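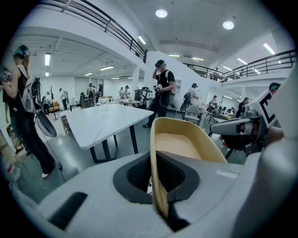

Prasert Wiriya wrote to ask why anyone would put a black railing in a white room, when a white one would vanish and let people get on with looking at whatever they came to look at. A railing that vanishes, Prasert, is a railing people walk into with a tray.

Home Railings Stairs Gates Parts Finishes Delivery Contact

Filed under: Mezzanine & Upper Floor > Guardrail > Steel, black

Sinard Mezzanine Railing

Sinard is our steel railing for people who have an upper floor and would like everyone on it to stay on it. It comes in level sections for the edge of the floor and raked sections for the stair, and they are made to look like relatives when they meet. Black railing against white walls and a gray floor is the combination we get asked about most, and both directions are at the top of the page: a sloping run to the left, a level run along the upper floor to the right.

We have sold it into workshops, a dance school, two climbing gyms and a furniture showroom where the mezzanine is used for storing the furniture that didn't sell. It does the same job in all of them. You lean on it, you look down, you form opinions about the people below.

What it is

Each level section is a welded panel with a top rail, a bottom rail and upright bars between them. Sections are 68 inches long as standard. We are often asked why 68, and the answer is that the first one was built to fit the back of a van that we no longer own. We've kept the size anyway. By the time the van was sold we had the jigs.

Posts bolt on between the sections. You can have them top-mounted, standing on the floor with a base plate, or side-mounted, hanging off the edge of the floor on a bracket. Top-mounted is easier and uses up a strip of floor. Side-mounted gives you the strip back and costs you an afternoon on a lift, saying things you wouldn't want your mother to hear. If your upper floor is narrow, do the afternoon.

The top rail is flat, with the edges eased so it doesn't bite. Flat is nicer for forearms. It is also nicer for coffee cups, and we would ask you to think hard about that before ordering, especially if there are people or expensive things underneath. The round top rail costs the same and a cup will not stay on it for long enough to be forgotten.

Stair sections

The raked sections are made to your angle, and this is where most orders go wrong. We need the angle of the stair as built. We don't need the angle on the drawing, or the angle the builder remembers. Lay a straight board down the nosings, put a level or an angle finder on the board, and write down what it says. Do it at the top, then do it again at the bottom. If you get two different numbers, you have a normal stair, so send us both.

The bars on a raked section stay upright even though the rails slope. Some cheaper railings lean the bars over to match, which saves a few minutes of welding and makes the whole stair look as if it's walking into the wind.

At the corner where the slope meets the level run you have a choice. The plain joint puts a post there and both sections stop at it. The swept joint carries the top rail through in one bend, and it is lovely, and it has to be right first time. Order the plain joint unless somebody on your side enjoys measuring.

Finish

There are three finishes: satin black, textured black, and the gray we call Flaltard, which was named by my uncle and which we've never been able to get him to explain. It is a warm medium gray. It sells slowly to people with excellent taste, or so the uncle says.

Satin black looks best on the day it goes up. Textured black looks best on every day after that. Hands leave marks on satin, mostly at the top of the stair where people grab on and swing themselves around the post. If the railing will be used by the public, by teenagers, or by anyone who eats lunch standing up, get the textured.

All of it is powder coated over a zinc primer. The test piece was given 1,000 hours in a salt spray cabinet and came out looking a little offended but sound. That matters if your building is near the sea. If it isn't, you may take it as proof that you can mop near it.

We supply a touch-up pen with every order. It matches well on textured and fairly well on satin. It will not match the one you bought at the hardware store and used before opening our box.

Lighting, and a complaint about it

A word on lights, as we get blamed for them. Long fluorescent fixtures over a mezzanine put a bright stripe on a satin top rail, and the stripe moves when you do. A few customers have taken this for a wavy rail and asked us to come and look. Somkiat has driven out to look. The rails were straight. If you have rows of linear lights, or you're planning them, textured black solves it, and so does turning your head.

Under the mezzanine it tends to be the other way round. Downlights in the underside leave the edge of the floor above them dark, and side-mounted brackets disappear into it nicely. That's a small bonus for your afternoon on the lift.

White walls are kind to black railing and very unkind to the people installing it. Tape the wall before the posts go up. Tape more of it than you think you should. A black powder-coated section will draw a line on white paint with the lightest touch, and it'll do it at eye level.

Fitting

Two people can fit it. One can carry a section but can't hold it level and mark the holes, though many have tried and we have spoken to them afterward.

Start from the corner where the stair arrives and work outward along the edge. Whatever is left over ends up at the far wall, where we can make you a short closing section to suit. If you begin at the wall, the leftover lands at the top of the stair, in front of everybody.

Leave the bolts finger tight until the whole run is standing. Sight along the top rail from one end, get the other person to stop talking, nudge the posts until the line is good, and then tighten. The shims in the bag are for this. They are not spares, and they aren't a sign that something is wrong with your floor, although something is probably a bit wrong with your floor.

Anchors aren't included. What you need depends on what your upper floor is made of and we can't see it from here. Ask whoever designed the floor. Your local building code has the last word on the height of the rail and the gap between bars, and we'll build to the numbers you give us, so please look them up before you give them to us.

Gates

The Pongsiri gate fits the same posts and closes off a loading point on the edge of the upper floor. It swings inward only and shuts itself. People prop it open with a box. We've made it quite hard to prop open with a box, and have been sent a picture of two boxes.

If you lift things up to the mezzanine every day, get the gate. If you do it once a year, get a removable section, which has pins at each end and weighs enough that you won't take it out for fun.

Cleaning

Warm water, dish soap, soft cloth. The underside of the bottom rail collects dust, and everyone on the lower floor can see it while everyone on the upper floor can't. Work out for yourselves whose job that makes it.

Please don't use the orange stuff. One customer polished a whole stair section with it and it's now a fourth finish.

Ordering

Send us a sketch with the length of each run, where the corners are, how the posts will be mounted, and the stair angle. A bad sketch with good numbers is fine. We have had beautiful sketches with no numbers on them at all, one of them in watercolor.

Somkiat Wiriya draws it up and sends it back for you to sign. Read it before signing. Standard level sections ship from stock, and raked sections take some 30 days from the signed drawing, a little longer in November when every gym in the state decides to fix its stairs before the new year.

Sections arrive on a pallet, wrapped in Fitex sleeve, with the posts boxed separately. Check the number of boxes against the slip while the driver is still there. He will seem to be in a hurry. He has been in a hurry since we hired him, and he'll wait.

Returns

Level sections in their sleeves can come back. Raked sections can't, having been made for your stair and no other stair on earth. We do have a small rack of raked sections at the shop from before we started insisting on the signed drawing. If your stair happens to match one of them, it's half price, and we would be very glad to meet you.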